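# Two weeks with the Preltine parallel gripper

I've been swapping grippers on our white arm since March, and the Preltine is the first one I haven't wanted to take straight back off!

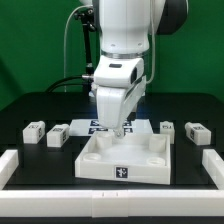 ## Setup

Mounting took me 40 minutes, and a good chunk of that was me hunting for the right hex key (Gijs had it, of course). The black cable goes in at the side of the wrist with a silver connector, and I like that a lot more than the flimsy plug on my old Buschmann. It does stick out, though, so watch it when you rotate the wrist near a clamp or a pole. I bumped mine on day one.

## Picking up blocks

My test is pretty dull: four white blocks with a little peg on each, a shallow tray with posts in the corners, markers on everything so the camera can find them. The fingers are slim enough to get down close to the tray wall, and the Buschmann never managed that without scraping. Blocks standing up are easy. A block lying on its side is another story, and I had to slow the approach way down before it stopped nudging them away.

I ran 1000 picks over the two weeks and had 8 drops, nearly all of them sideways blocks. Vy thinks softer fingertips would fix it. Could be! I still have the stock grey ones on.

## Grumbles

The software forgets your grip force every time you power down (why??), and the manual has exactly 2 pages on calibration. I ended up writing to Signe at Gelholm, who sent me her own settings file, and I've been using that ever since.

I'm keeping it. The Buschmann is going in the drawer, if Amos wants it he can have it.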